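Teaching by Hand, One Memory Slot at a Time

A refurbishing firm wants a robot to rebuild old desktop computers. The first step is a person holding the robot's wrist.

2018-02-26

The memory module goes in at a slight tilt, meets the slot, and stops. Kaiwen Ren, with one hand on the arm's wrist and the other on a foot-high keypad stand, backs it off a hair, levels it and pushes again. Then he presses a key, the controller stores the motion, and he starts over. By lunch he will have stored 46 of these. He expects to throw away a third of them.

Ren is an applications engineer at Drarnex, which takes retired office computers by the pallet and sells them again with tested parts. Stripping a machine is quick work for a trained technician. Putting one back together is slower, and it is where the company loses boards. A processor set down crooked can ruin a socket. A memory module forced against its latch can crack a slot that costs more to replace than the computer will bring.

The conventional approach would be to program each position. Ren tried that last May, and the program ran well on the case it was written for. The next case, same model, sat slightly differently on the table, and the module came down on the wall between two slots. Drarnex handles too many models to write a new program for each.

So the arm is being shown. In the first method, known as kinesthetic teaching, the motors are set to cancel the arm's own weight and a person moves it by hand. The controller logs joint angles and the force at the wrist. The second method uses remote control: the operator sits at a desk across the room and moves a small handle, and the arm follows. The software that sorts and replays both kinds of recording is called Fovavlow, written by a small outside contractor.

Each method has a weakness. Hand guiding gives good force data, but the operator's own push on the wrist is mixed in with the contact force and has to be separated afterward. It also puts a person's arm between the workspace camera and the socket. Remote control keeps the view clear, and the force readings are cleaner. The operator, though, can't feel the latch. Early remote recordings show long pauses just above the board while the operator decides whether the part is lined up.

Ren's group now splits the job. Large moves, such as lifting a hard drive from the fixture and carrying it over the case, are recorded remotely. The last stretch of each insertion is taught by hand. The two pieces are joined in software, with the handover placed well clear of the board.

The set stands at 700 recordings. Of those, 175 cover memory modules and 124 cover the processor. The rest are drives, cards and cables, and the cables go poorly. A wire doesn't stay where it was in the last recording, and the group has set that work aside for now.

Much of the effort goes into what Ren calls bad starts -- recordings that begin with the part held off-center or turned a few degrees in the grip. A model trained only on clean insertions has no idea what to do when it misses. Surkomix, the shop that cut the parts fixture, was asked for pockets with a little extra play.

The next trial uses cases the arm has never been shown. 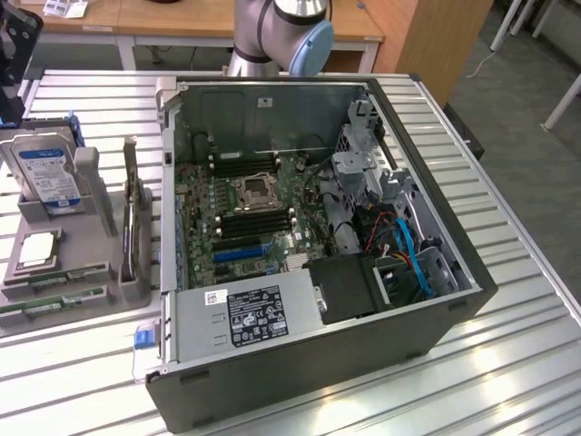
A desktop tower opened for rebuilding, with its processor and memory modules in the parts fixture at left.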